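Ticket: Table mat smells of fish and won't lie flat
Product: Skarnance table mat, large, dark grey
Status: Open

Hi, me again. I've had the mat for 6 weeks and mostly I love it, but I've got two problems and the help page only covers ink and candle wax!

First, the smell. We had a crawfish lunch on Monday and tipped the whole lot straight onto the mat (the blurb says it's fine with food, so I took you at your word). I wiped it with warm water and washing-up liquid, left it for 30 minutes, wiped it again. It looks clean but it still pongs – you can smell it from the doorway.

Second, one corner at the right-hand end keeps curling up once everything's cleared away. It's fine while there's weight on it, but I can't leave a tin of beans on there forever. 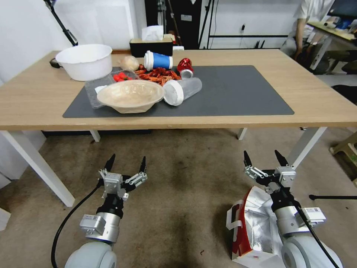
Attachment 1: lunch on the mat, with the crawfish behind the bottle and nothing on the right half.

What I've tried since:

Bicarb paste, left on for roughly 4 hours. Helped a bit, then the smell came back by teatime.

White vinegar and water. Now it smells of fish and chips, so I suppose that's progress.

Rolling it the opposite way overnight with 5 elastic bands round it. The corner stayed down till breakfast and then up it went again.

I haven't put it in the washing machine as the label has rubbed off and I can't remember if you're allowed to. Can you tell me whether it's safe on a cool wash, and if I can iron the corner through a tea towel? I'd rather keep it than send it back.

Update, 6 pm: aired it on the line all afternoon. Smell is much better, corner is exactly the same. Please leave the ticket open.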